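Skedness : l'atelier de tri du linge s'installe dans l'ancienne salle des fêtes

24 septembre 2026

L'association Gruline a ouvert ce mois-ci un atelier de tri et de pliage dans l'ancienne salle des fêtes de Skedness, rue du Lavoir. On y prépare le linge de table et les petits textiles donnés par les habitants, avant leur redistribution aux familles et aux cantines du secteur. Jusqu'à l'été, ce travail se faisait dans un garage prêté par un particulier, à Grurkdale, où il fallait tout ranger chaque soir.

La commune met la salle à disposition pour un an, renouvelable. L'association règle l'électricité et l'assurance. Les travaux se sont limités à la peinture et à la pose de prises supplémentaires, pour un montant de 3225 euros, pris en charge à moitié par la mairie.

« Au garage, on pliait sur nos genoux, ou sur le capot d'une voiture quand il faisait beau », raconte Esi Opoku, qui coordonne l'atelier. « Maintenant on a des surfaces claires, on voit tout de suite une tache ou un accroc. »

Le linge arrive en sacs, par la porte de derrière. Il est d'abord secoué, puis réparti par matière et par couleur. Les pièces tachées repartent au lavage, les pièces trop usées sont découpées en chiffons. Ce qui reste est plié au même format, serviettes d'un côté, torchons et napperons de l'autre, et mis en paquets de dix. Les tissus foncés sont traités à part, car les peluches s'y voient davantage et demandent un passage à la brosse.
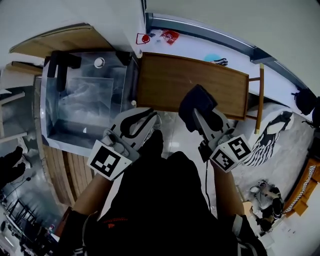 Un tissu bleu marine plié, au bord du plateau en bois.

Depuis l'ouverture, 636 pièces sont passées par les tables. Une partie vient d'un hôtel de Grurkdale qui a fermé ses portes au printemps et a cédé son stock de nappes et de serviettes. Le reste provient de dons individuels, souvent après un déménagement ou une succession. Sølve Lundgren, chargé des collectes, fait la tournée des points de dépôt deux fois par semaine. Il demande aux donateurs de ne pas fermer les sacs avec du ruban adhésif et de laisser de côté les couettes et les oreillers, que l'atelier ne peut pas laver.

Les premières remises ont eu lieu il y a quelques jours. La cantine de l'école a reçu 91 serviettes, qui remplacent celles en papier pour les classes de maternelle. Le foyer de la rue Jaber a pris des torchons et deux grandes nappes. Les familles peuvent de leur côté venir choisir sur place, sans justificatif, dans la limite de quinze pièces par foyer.

Une séance d'apprentissage est proposée aux nouveaux venus. Elle dure une heure et demie et porte sur le pliage, l'étiquetage et les petites reprises. Dede Amoah, ancienne lingère d'hôpital, en assure la plus grande partie. Elle tient à ce que les plis soient marqués à la main, sur une surface dure, et que chaque pile soit retournée une fois avant d'être attachée. Au total, 51 personnes se sont inscrites pour les semaines à venir, dont plusieurs lycéens. Les groupes sont limités à huit participants.

Tout n'est pas réglé. La salle manque de rangements et les paquets terminés s'entassent le long du mur du fond. L'association cherche des étagères d'au moins quarante centimètres de profondeur, ainsi qu'une machine à coudre en état de marche. Le chauffage devra également être révisé avant les premiers froids. Roscoe Yazzie, adjoint chargé des bâtiments, indique qu'un devis a été demandé et que l'intervention devrait se faire avant la fin de l'automne.

Un second point de collecte est à l'étude à Grurkdale, pour éviter aux habitants le trajet jusqu'à Skedness. Kekeli Amissah, qui préside Gruline, a visité deux locaux et doit en voir un troisième. Le choix dépendra surtout du loyer et de la possibilité de décharger un véhicule devant l'entrée.

L'atelier est ouvert le matin de 9 heures à midi, et deux après-midi par semaine selon un planning affiché à la porte. Les dons sont reçus aux mêmes horaires. Inscriptions aux séances de pliage sur place ou à l'accueil de la mairie.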